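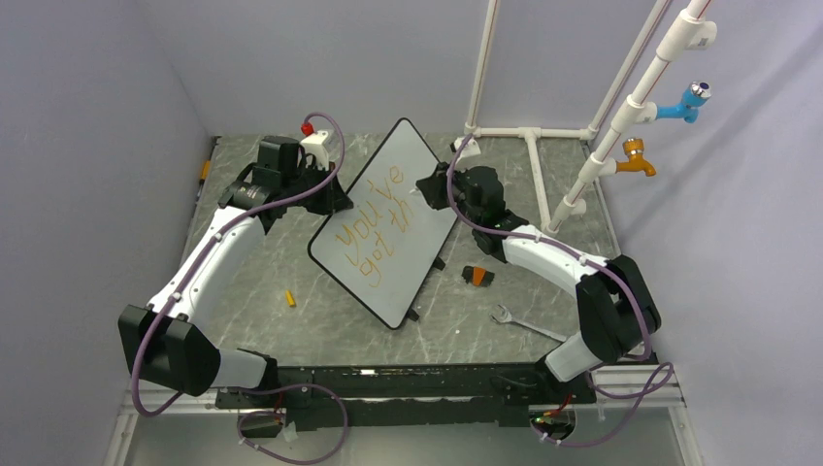
Whiteboard, orange marker, "you've got th"

Kesberg Board Notes

Hi! So this is my collection of things people write on little whiteboards, typed up and sorted. I mean the small ones with rounded corners that get propped up on a desk or passed around a table, with a grocery list or a pep talk on them. I've been saving these since August and it got out of hand, so now it has a README.

What's in it

There are 109 notes in notes.csv, one per row. Each row has the text, the marker color, whether the lines run straight or wander, and a column called "finished" that says yes or no. The unfinished ones are my favorites, and I type them exactly as they stand. If a board says "you've got th" then the row says "you've got th", even though we all want to fill in the rest. Please don't fix these! Manee Rattanakul did a whole pass of helpful corrections once and I had to put them all back (sorry Manee, I still love your spelling).

Line breaks are kept as a slash. Capitals are kept too. If I couldn't read a word I put a question mark in its place, and there are 11 rows like that, mostly from the Ashby folder, where somebody was using a very tired green marker. 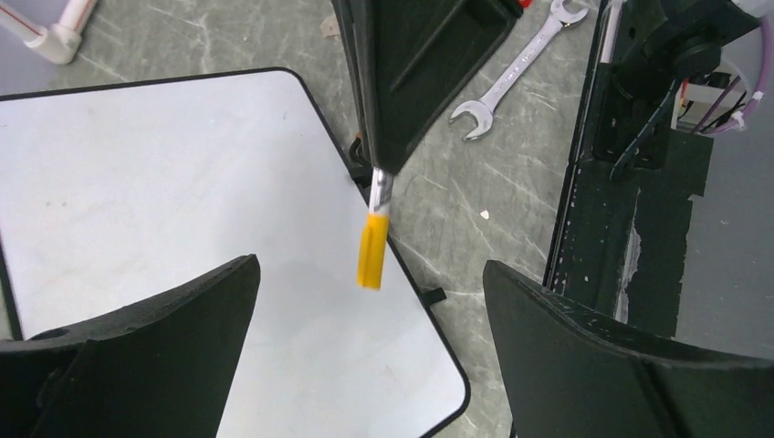 A few things about the boards themselves, for anyone who wants to add notes of their own. Wipe the board with a dry cloth before you start or the old smudges get mixed up with the letters. Put the cap back on the marker. Write big, and if your lines go uphill just let them, there's a column for that.

The folders

Ashby is desk boards, Ballar is kitchen boards, and Kulov is everything that didn't fit in the other two. Kylie Kereama came up with the names and won't tell me where she got them. Any note longer than 5 lines goes in Kulov too, don't ask me to defend it.

Known problems

"Red" and "orange" are pretty shaky in the older rows. I'm slowly rechecking. Also the dates are missing for most of Ballar, and I don't think they're coming back.

I'd love to reach 1000 notes someday. Last updated Apr 24, 2019.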